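Dolero Linen and Bedding Reuse Program
Progress report to the Murkovbridge Community Fund
Prepared by Sachiko Higuchi, program coordinator
Reviewed by Naa Ofori, operations
2025-02-22

1. Purpose of this report

This report covers the period from the start of funded work in October to the date above. It sets out work completed against the funding agreement, variations from the approved work plan, expenditure by category and work scheduled for the remaining period. It should be read with the intake procedure (version 3), lodged separately.

The program receives donated bedding and clothing from households and short-stay accommodation, sorts and launders it, and issues it as made-up bedding packs to referring agencies. Funding was approved for the sorting and laundering stages. Distribution is met from Dolero's own budget and is mentioned only where it affects throughput.

2. Summary of status

Intake: operating to plan.
Sorting: operating to plan, with one procedural change (section 4).
Laundering: behind plan owing to dryer capacity (section 5).
Pack assembly: target met for single packs, not met for double packs.
Storage: relocated to the Zolside site; shelving incomplete.
Reporting: register in use from the second week of operation.

The funding agreement set a target of 400 completed packs for the period. The target has been met in total, but the mix differs from that proposed. Single packs make up a larger share than planned and double packs are short. The cause is a shortage of sound double and queen doonas at intake, together with the longer drying time these items require.

3. Intake

Donations are accepted at the Kwofie Street counter and, by arrangement, collected from accommodation providers in bulk. Each consignment is given a number on receipt and the number stays with the bags until sorting is finished. Individual donors are not recorded beyond a contact name where a receipt is requested.

The register holds 2000 line items for the period. A line item is one article, or one matched set where the set arrives complete. Pillowcases arriving singly are entered by the bag, and the total therefore understates the number of physical articles handled.

Bulk collections produce more consistent stock than counter donations. Sheets from accommodation providers are usually plain, of known size and of similar age, and can be matched quickly. Counter donations vary widely. They are also the main source of doonas and blankets, and the program could not make up winter packs without them.

Pillows continue to be declined, in line with the agreement. The notice at the counter has been reprinted in larger type after a number of bags were left with pillows inside. Electric blankets are also declined.

4. Sorting

Sorting is done on two tables in the rear room at Kwofie Street. Articles are separated into five streams: sheets and pillowcases, doonas and quilts, blankets, clothing, and reject. Each table has one sorter and one checker. The checker reads the care label, confirms the stream and applies the colour tag that determines the wash program.

The original procedure placed label reading after streaming. In practice this led to articles being handled twice. Bedding and clothing are commonly bagged together by donors, and a garment folded into a doona would pass through with it and be found only at the laundry. From the second month the order was reversed, so that every bag is opened out fully, separated article by article, and the labels read before anything is moved to a stream. The revised order is slower per bag but has reduced returns from the laundry to a level that no longer needs separate tracking.

Articles with missing or illegible labels are assessed by hand. The procedure gives the checker three options: cool gentle wash with line drying, referral to Ms Ofori for a decision, or reject. Dark articles with no readable label are washed separately on the first cycle in all cases. This rule was introduced after dye transfer affected a load of white sheets in October. The sheets were recovered with a second wash and a colour-run treatment, but two were downgraded to cleaning cloths.

Lighting in the rear room was identified as a constraint at the first internal review. Care labels are small and the print is often faded, and checkers reported taking articles to the doorway to read them. A lamp has been fitted over the first table. The second table is still lit only by the ceiling fitting, and a matching lamp is on order from the equipment line. The cost is within the approved allocation.

5. Laundering

Washing is carried out on two commercial front loaders. Both have been available throughout the period apart from one day lost to a blocked drain hose, cleared in-house. Wash capacity is adequate for current intake.

Drying is the limiting stage. The single tumble dryer takes one queen doona or two singles at a time, and filled items must be taken out, shaken and turned part-way through the cycle. Where this step was missed, the filling had clumped and the article needed a second cycle. The instruction has been added to the wall chart and a timer is now kept on top of the machine.

A covered line has been put up along the northern side of the building for sheets and light blankets. This has freed the dryer for filled items on fine days. It gives little benefit in wet weather, and the program remains exposed to delay through the cooler months.

Two options have been examined.

Option A: purchase of a second dryer of the same capacity. The existing circuit will not carry it and electrical work would be required. The landlord has given consent in principle.

Option B: use of a commercial laundry for filled items only, charged by the piece. No capital cost, but turnaround is up to 14 days and the unit cost is higher over a full year.

Option A is preferred. A variation request will be submitted separately, with quotations attached. No commitment has been made in advance of the fund's decision.

6. Pack assembly and storage

A single pack consists of one doona, one doona cover, one fitted sheet, one flat sheet and one pillowcase. A double pack has the same contents in the larger size with a second pillowcase. New pillows are bought by the referring agency and are outside the program.

Covers and doonas are matched by measurement and no longer by label. Stated sizes differ between manufacturers, and a doona sold as a double may be too small for a cover sold under the same name. Measuring boards are marked out on the assembly bench for this purpose.

Completed packs are sealed in clear bags, marked with size and date of assembly, and moved to Zolside weekly. The Zolside store is dry and secure. Shelving has been installed on two walls, with the third wall waiting on brackets. Packs for that wall are on pallets in the meantime, which is acceptable for the present volume but makes stock rotation awkward. Oldest packs are issued first.

7. Expenditure

Expenditure to date is within budget in all categories. Laundry consumables are slightly over the pro rata figure, the result of rewashing in the early weeks, and are expected to come back to plan by the end of the funding period. Labour is on plan. The equipment line is underspent pending the lamp noted in section 4 and the shelving brackets.

One transfer between lines was made during the period: $400 from transport to consumables, within the coordinator's delegation – the fund was notified by email at the time. A full statement is provided at Attachment 1.

8. Risks

Drying capacity: high. See section 5.
Shortage of double and queen doonas: medium. A request has been made to accommodation providers to include filled items in their next replacement round. One has agreed.
Mixed consignments: low, reduced from medium after the change to sorting order.
Damp at the Kwofie Street rear wall: low. A moisture reading is taken monthly and bags are kept clear of the wall.

9. Work for the remaining period

Fit the second lamp and complete the Zolside shelving.
Submit the variation request for the dryer.
Train two further checkers in label reading and hand assessment.
Review the double pack target with the fund, if the doona shortage continues.
Issue version 4 of the intake procedure.

10. Note on mixed articles

Version 4 of the intake procedure will carry an expanded instruction on separating bedding from other textiles, drafted by Ms Ofori from the sorting notes. The present wording tells the sorter to remove garments, but does not deal with articles that may be either a garment or a cover until they are opened out. A broad dark cloth lying against a pale, rumpled doona or comforter, with a small pale label sticking out where the two meet, is a typical case: the label has to be traced to its seam before it is read, as it may belong to either article. Narrow dark strips caught up in pale fabric are to be drawn free and checked as possible straps or cords before washing. Where the print on the label is too small or blurred to read, the article goes to hand assessment under section 4 – the checker is not to infer a wash program from the article beside it. The draft will be trialled at both tables for one month and forwarded to the fund with the next report. 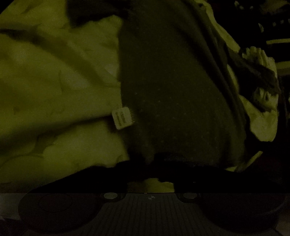
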